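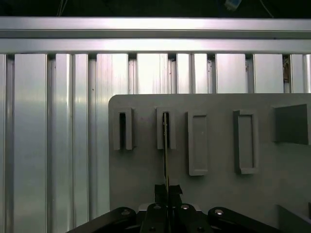 December, open day entry. Written up the same evening, tidied slightly the morning after.

Cell up at 08:40. Ran the warm-up program with the doors shut, then homed both axes of the infeed by hand. The infeed was not shown today, but it shares the air supply and I wanted it parked. Regulator at its usual mark.

Task for the visitors was strip insertion on the grey board: pick a strip, bring it to a slot holder, seat it, let go, pull it back out. Same program as the Wollau acceptance run, with the approach speed cut to 40 per cent so people can follow it. At full speed the last part of the move is over before anyone has looked up. Hastholm asked for this last time they came and they were right.

Doors open 10:00. First group was the Wendham apprentices with their instructor, then Hastholm, then whoever wandered through from the canteen side. Kazue Morikawa did the talking for the first two groups and I ran the pendant. We swapped after lunch.

Notes on the cycle:

Slot centre was re-taught before the first group. The old point was out sideways, enough that the strip touched the rim on the way in and bowed. Corrected in the board frame and left the tool alone. Anyone loading the Wollau backup will get the old point back, so don't.

Grip height matters more than I had written down previously. Held low, a strip is long and floppy and the tip wanders. Held high, the fingers get close to the holder before the strip is home. Present setting is a compromise, grip at the low end with a slow final approach. Would like to try a regrip halfway, but not in front of visitors.

Force threshold: started with the value from the bench, which tripped on good insertions. Raised it twice. It now lets a slightly tight one through and still stops on a clean miss against the rim. Tested the miss deliberately for the Wendham lot by typing in an offset of 2 mm. It stopped, backed off and waited. This was the most popular part of the morning and I was asked to repeat it for every group afterwards.

Total for the day from the counter: 200 cycles, 2 faults. First fault was a strip picked at an angle from the stack, stopped on force, cleared by hand. Second was me leaning on the door during a run. Neither needed a restart. The deliberate misses are not in the fault figure, they are logged under test.

Questions I could not answer properly and should look up:

- Whether the wrist camera corrects during the move or only before it. Only before, in this program. Hastholm wanted to know what it would cost in cycle time to do it continuously. No figure to give them.
- Wear on the fingertips. We have no log. Start one.
- Whether the Tichý feeder would present strips on edge. Kazue thinks yes with a different nest. I have asked for the drawing.

The Hastholm people also wanted to see the trays used. There is no program for them yet beyond a rough pick and place that I would not show. Said spring.

Shut down 16:20. Air off, arm parked, strips back in the drawer, pendant on charge. The floor tape by the cell door has lifted again and wants doing before the next visit.

To do: save the corrected board frame under a new name, send Kazue the force values, fingertip log, ring Tichý about the nest.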